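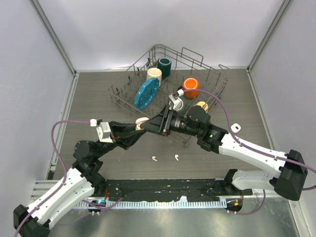
Jarmo Vainio: could you please say which fingers were on for which run? I read the Galton notes twice and still can't tell the plain ones from the Clelska ones.

Fair point, so the file names now carry it. p = plain, c = Clelska. Anything without a letter is from before January, don't compare it with the rest.

What this is
Finger comparison on the two-arm cell at Drillbridge. Small earbud case and loose earbuds, dish rack as the obstacle. Same controller settings both sets. One fixed view, wrist views as well.
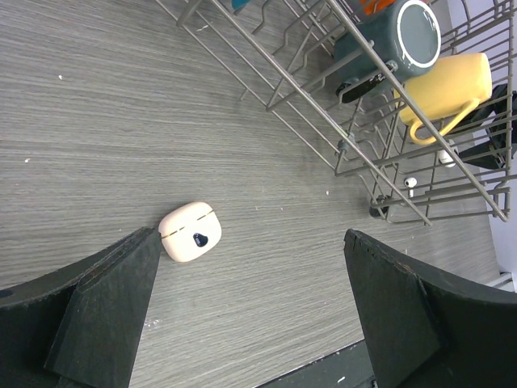
Runs are 20 seconds each, 70 runs per finger set. Operator starts from rest pose, picks up the case, brings it over to the other arm. Rack stays in. Mugs get shuffled between runs, no set order, sorry.

Known problems
- Finger tips wear. Chipped edges are fine on the case, bad on single earbuds. Swap after 12 sessions, we didnt always.
- Earbuds slide into the rack wires. Leave them, stop the run, mark it "lost".
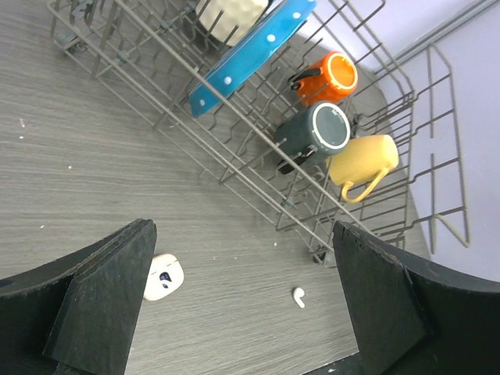

- Wrist views drift out of sync with the fixed view. Worst I found was 5 frames. Fix script is in tools, run it before anything else.
- Glossy case throws off the depth estimate. Not solved.
- Cables. If a loop catches on the elbow, bin the run.

Not included
Force readings. The Győri set has them but diffrent mounts, so keep it seperate. Fixed view for both arms handing over is in the handover folder, names as above.
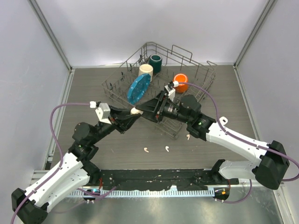 Using it
Unpack, run the sync script, read labels.csv. Columns: run, fingers, arm, result, note. Blank result means I haven't looked at it yet. Mistakes to me please, with the run number.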